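How to Practice a Hard Passage for School Band

Everyone says to play it slowly and speed up. Fine, but most students I've heard do that for two minutes and then run the whole piece anyway, wrong notes included. I doubt that helps much.

Pick 4 measures. Set the metronome to 82, even if the march is marked faster. Play them until they're clean, then stop and play them again cold the next morning. If they fall apart, you didn't have them.
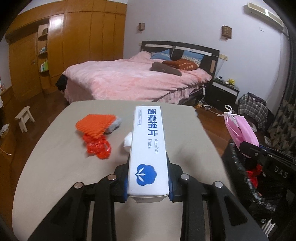

Be suspicious of practice apps that give you a score. The one our section tried at Wustmont rewarded me for rushing. A pencil mark over the bad measure did more.

Umut Başaran, who led our clarinets, had us sing the rhythm first. I thought it was a waste of time and I'm still not sold on it for slow pieces. For syncopation, try it. Then add the measure before and the measure after, and leave the tempo alone until both joins hold.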